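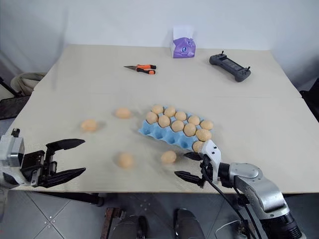 Acta de la reunión de acreedores de Gotau, S.L.

Hora de inicio: 10:05
Lugar: sala de juntas de la oficina de Trolberg

Asistentes: la administración concursal, la representación de la sociedad deudora, los acreedores Annan y Prelteck, y 26 acreedores ordinarios, presentes o representados. Preside la administración concursal.

1. Acta anterior
Se aprueba el acta de la reunión de mayo con una corrección: en el punto relativo al contrato de arrendamiento debe decir "prórroga" donde dice "renovación".

2. Lista de acreedores
La administración concursal informa de que la lista provisional queda cerrada salvo por 3 créditos impugnados. Dos corresponden a facturas de transporte que la deudora considera duplicadas. El tercero es el de Prelteck, que pide que se reconozca como privilegiada la parte garantizada con maquinaria. La deudora no se opone, pero solicita ver la escritura original. Prelteck la enviará antes de la próxima reunión.

Un acreedor ordinario pregunta por los créditos inferiores a 500 euros. Se le contesta que figuran en la lista con el mismo tratamiento que los demás y que no se ha previsto un pago anticipado.

3. Propuesta de convenio
La deudora presenta el segundo borrador. Respecto al primero, se reduce la quita y se alarga un año el plazo de espera. Annan manifiesta que no votará a favor mientras el calendario de pagos dependa de la venta de la nave de Trolberg, para la que no hay oferta firme. Varios acreedores piden que el plan de viabilidad se entregue con las cifras mensuales de tesorería y no solo con las anuales. La deudora acepta.

No se somete a votación.

4. Venta de existencias
Se da cuenta de la venta del material de oficina y de dos lotes de almacén. Queda pendiente un tercer lote, por el que se ha recibido una oferta de 1000 euros. Annan la considera baja. Se acuerda mantener el lote a la venta dos semanas más y, si no hay oferta mejor, aceptar la actual.

5. Gastos
Se presentan los gastos de custodia y seguro de la nave. Sin objeciones.

6. Ruegos y preguntas
Se pide que la documentación se remita con cinco días de antelación. La administración concursal toma nota.
Prelteck pregunta si podrá asistir por videoconferencia. Se le confirma que sí, previa solicitud por escrito.

Se levanta la sesión a las 11:50. La próxima convocatoria se comunicará por correo electrónico.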